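Why Does a T-Shirt Fold Better on a Table?

Have you ever tried to fold a T-shirt while standing up, holding it under your chin, and ended up with something that looked more like a pancake that fell on the floor? You are in very good company! A shirt is floppy. It has no bones and no corners of its own, so it goes wherever it likes until something holds it still, and a nice big table is a wonderful helper for that.

Cloth is made of threads. In most T-shirts the threads are knitted, looped through each other in rows like tiny links, and that is why you can tug a sleeve and feel it stretch and then spring back. It is lovely when you're climbing a tree — and a bit of a nuisance when you're trying to make a straight line.

A mauve-brown T-shirt on a white table, in the first and third pictures.
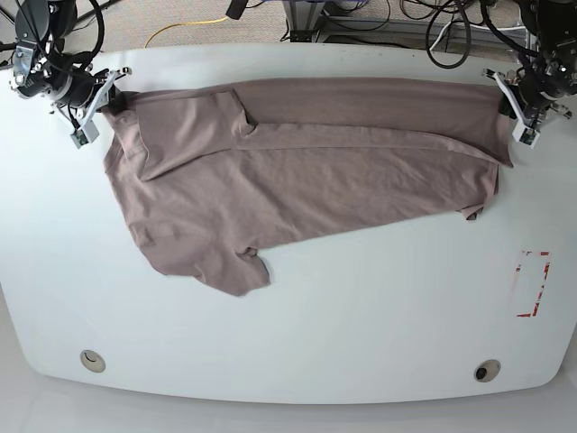
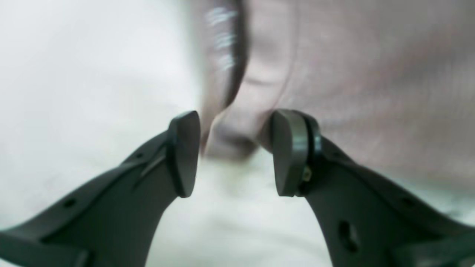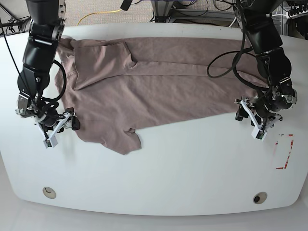
Page last changed: Jun 6, 2026

Look at the first picture and find the long band of cloth running along the top of the shirt. It is pulled almost level between its two ends. When you pull gently on both ends of a piece of cloth, the small wrinkles between your hands get smoother, and you can try it right now with the bottom of your own shirt (go on, I'll wait).

In the third picture there are still plenty of wrinkles, and a flap is turned back near the upper left. The line where cloth bends over itself is called a crease. Press on a crease with your palm and it gets sharper — leave a shirt folded in a drawer from October until spring and you may find the lines are still there when you put it on!

Now try it yourself. Lay a shirt face down and smooth it from the middle outward. Fold in the 2 sides, sleeves and all, then bring the bottom up to the collar. If it comes out lumpy, shake it open and start over.

Written by Octavian Pascu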